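# Chapter 7: Watching a Machine Learn a Simple Job

Before we get into any theory, I want to tell you about the open day that made me rewrite this chapter. It was held at Ledesma, a small automation shop in Vivthorpe, and I nearly skipped it. I'd been to plenty of these things - you stand behind a rope, an arm waves at you, you get a pen. This one let us touch stuff!

There were 80 of us squeezed into a workshop, split into groups and sent from bench to bench. My group started with Protia, the shop's name for its tabletop project. The job sounded almost silly: pick up an everyday object, put it into a wire basket, do it again. I figured we'd be done with that bench in 2 minutes. We stayed until they shooed us along for lunch.

What hooked me was that you did the task yourself, with a gripper in your own hand (two stiff fingers that open and close, and that's your lot). Try it sometime with a pair of kitchen tongs. You'll notice how much your own fingertips normally do for you - they feel a thing start to slip, they shift a little, they squeeze harder. Take that away and you have to plan. Where do I come in from? How wide do I open? Will I knock over whatever is standing next to it?

I came in too fast on my first go and bumped the thing I was supposed to pick up. On my second I opened too late. The woman after me, who repairs watches, was better at it than the rest of us put together.

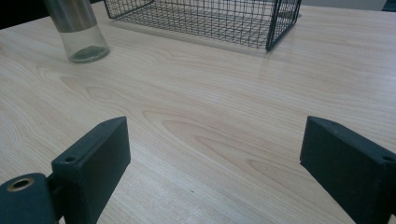
The approach is where most of the trouble hides, and we'll spend the first half of this chapter on it. A bottle and a basket on a table give you plenty to work with: the bottle stands upright and round, part metal and part see-through glass, while the basket is mostly holes. Your eyes sort that out without any effort. A program has to be told, or shown, and the Protia crew told us they had gathered 2000 tries before they were happy with how theirs handled glass.

The second half covers closing and letting go, using notes I took later at Ziltbridge, where they hold a similar demonstration every April. Keep those kitchen tongs handy, as you'll want them for the warm-up in Section 7.1. Start with an empty plastic cup and work up to something heavier.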